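Rain again, so I did the thing I have been promising to do since September and went through the play kitchen. I had set aside the morning for it. I would like it noted that a morning is longer than I gave to our own kitchen, which still has a drawer I open only with one hand held flat on top of the contents.

The box came down from the shelf in a shower of crumbs. Real crumbs, from real toast, which says something about how strictly the border between the two kitchens is policed in this house. I tipped the whole lot out and started looking for things that belonged together. Very little does. The plates come from one set, the fruit from at least two others, and the one surviving teacup is from Flernow, the discount place out past the bus depot, where I once paid 26 dollars for a tea service and was pleased with myself all the way home.

My rule was going to be simple: anything cracked, chewed or unidentifiable goes. I lasted five minutes. It is very hard to throw out a small piece of fruit. A grown adult stood there this morning weighing the future of a strawberry.

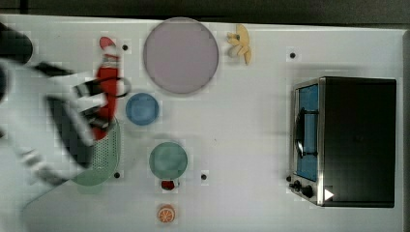

The plates are staying, all of them, on the grounds that they are the only items anyone ever asks for by color. The green one is for guests. The blue one is for people who have been rude. The lavender one is for whoever is running the restaurant, and I have never once been given it, although I pay the rent on the premises.

The toaster oven I wavered over. It takes up half the box and has been used to bake socks, a library card and, for most of last winter, my spare key. But it is also the only appliance in the house that I have never had to clean, and I feel loyal to it for that. It stays. So does the colander, which has drained nothing in its life and is still in better shape than mine.

Final tally of things removed: one cardboard egg carton and a lid that fits nothing. I put the lid back after lunch.

Then I wiped out the box, packed everything in again, food on the bottom and dishes on top, and felt extremely competent until four o'clock, when the restaurant reopened for dinner. I was seated right away. Orange slice to start, banana to follow, and a bill for 1,000 dollars. I got the blue plate.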